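Tundlow cable snag fault

The Tundlow cable snag fault was a recurring failure in the Tundlow hand-held gripper, a tool used to record manual tasks for training robot arms. It was identified in July 2023 at the Kellum workshop by technician Lamduan Duangkaew. The fault caused one jaw to stop reporting its position while the operator went on working, so that recordings looked complete but held false values for one hand.

Background

Tundlow grippers are used in pairs, one in each hand. The operator squeezes the grip to close the jaws, and a sensor in the body measures how far apart they are. Power and signal share a single cable that leaves the rear of the body. At Kellum the grippers were used mainly for table tasks such as sorting cutlery into baskets, in which the operator's hands cross the table many times in a session.

Description of the fault

The cable entered the body through a molded collar with no clamp behind it. When the cable was wrapped around the hand or caught on the edge of a table, the pull passed straight to the solder joints of the sensor board. The signal wire usually parted first. The power wires were thicker and held, and for this reason the status light stayed green. 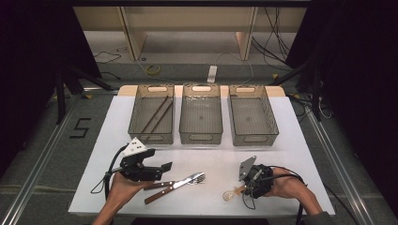 With the signal wire open, the software repeated the last good reading. A jaw that had been fully open at the moment of the break was logged as open for the rest of the session. Early firmware gave no warning. A later version raised an alarm only after 2000 identical readings in a row, a limit that short tasks often did not reach.

Discovery

Duangkaew noticed the problem when a robot arm trained on the recordings moved to a spoon, lowered its jaws and lifted away without closing them. The arm was first thought to be at fault and its wrist was replaced. Nazanin Salehi, who maintained the recording software, then compared the logs with video of the same sessions and found that the jaw values did not match.

Correction

Curkell, the maker of the gripper, issued a revised collar with an internal clamp and lowered the alarm limit to 1000 readings. Kellum also began routing cables along the forearm – a practice already in use at the Azimi laboratory – and added an open-and-close check at the start and end of every session. Support for grippers with the original collar ended on December 31, 2023.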